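Grasso hand-held gripper, two-finger, trigger operated
Sold by Lindum. Replacement pads and springs by Urkia.

Status: on sale, with a safety notice (see below)
Batch affected: 364
Pad life as stated by the maker: 500 hours

We stock this tool and we will go on stocking it, but we would like buyers to read this page before the maker's leaflet. The leaflet says the fingers "return smoothly to rest when the trigger is released". On the units we had back in January, they did not. You let go of the trigger and the fingers stayed where they were, or came open a good while later, usually once the tool had been put down.

The fault is in the return spring. It sits in a seat that is too shallow, and after a lot of light gripping it can ride up and bind against the arm. Small, light objects show it up worst. With something heavy you feel the drag and stop. With a little box or a bottle cap you feel nothing at all, and you carry on until the pad won't let go.

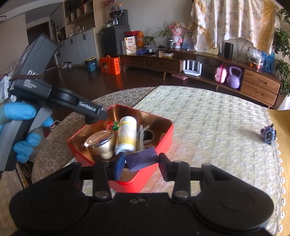
Can I keep using a tool from batch 364 if it seems to be working?
We would stop using it until the spring seat has been changed, because a tool that binds can work well for hours beforehand.

The maker's first answer was that users were squeezing too hard. We don't think much of that. Two of the returned units had been used for tidying small household goods in and out of tins and nothing else, and both stuck. The second answer was a firmware update, which seems an odd cure for a spring. We installed it anyway. It made no difference that we could find.

What can go wrong
Trapped fingers are the main worry. A stuck arm can spring open or shut when it frees itself, and people naturally poke at it with the other hand. Don't. Lay the tool down, take out the battery and wait for the arms to move by themselves. If they haven't, send it back as it is.
Dropped items come second. Keep glass and anything sharp out of the trial pile until you trust the tool.

Checking yours
Open and close the fingers 24 times with nothing between them, then do the same with a small light box. Watch the arms and not the trigger. Both should come back together. If one lags, or you hear a click from the pivot, stop there.

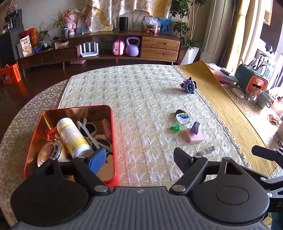

A pass on this check tells you the tool is all right today. It says very little about next month, and we would repeat it before each session. Grurnberg, who did the bench work for us, wanted the check done with the tool pointing down as well, as the spring is more likely to creep that way. It's tedious -- do it anyway.

The repair
Urkia makes a deeper seat and a stiffer spring, sold as a kit. Fitting takes roughly 2 hours the first time. The trigger feels heavier afterwards and some people dislike it. Affected units are repaired free if you send us the batch number, which is stamped inside the battery cover. The maker calls this a "comfort upgrade". We call it a repair.

As for the 500 hours, we haven't seen the test behind it and have asked for it more than once -- no reply so far. Treat pads as worn when the face turns shiny or a light box starts to slip.

In the carton: gripper, battery, charger, one spare pair of pads, leaflet. The repair kit is not included with older stock, so ask before you order.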